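Osetti twin-arm bench kit: two months of chores

Reviewed by Rongrong Fu, 15/08/2023

The Osetti kit is sold to small workshops as a pair of arms that can tidy a bench, sort offcuts and handle packaging. Ours has been running since the middle of May in the packing room at Clelholm, and I have kept a log of most of it.

Setup took two days, most of that spent on calibration. Both arms share one rail and each ends in a gripper. The supplied software, Inano, records a demonstrated task and replays it with corrections. It is slow to start and the manual is poor - the section on joint limits contradicts itself - but it has not crashed since the first update.
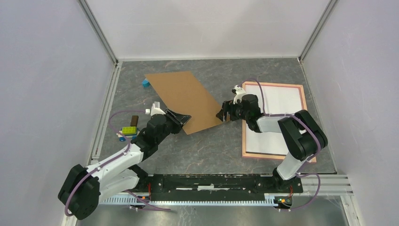 Flat cardboard remains the hardest regular job. A sheet bends under its own weight, catches on whatever is next to it and turns about the gripped corner when only one arm has hold. With the second arm supporting the opposite edge, results improve. Over 700 attempts at moving a sheet to the stack, the kit managed 76 per cent without help. A person does this without looking, and in a fraction of the time.

Small rigid parts are a different matter. Blocks, caps and short lengths of batten were picked up reliably, provided they were not touching each other. Parts lying under a sheet were usually missed.

Wear has been slight. After more than 3000 cycles the finger pads needed replacing, a ten-minute job with a hex key. Kawaguchi pads fit and grip card better than the originals.

For repeated sorting of rigid items, I would buy it again. For folding, stacking or clearing a mixed bench it still needs somebody within reach of the stop button. Spare fingers are extra, and delivery on ours was slow.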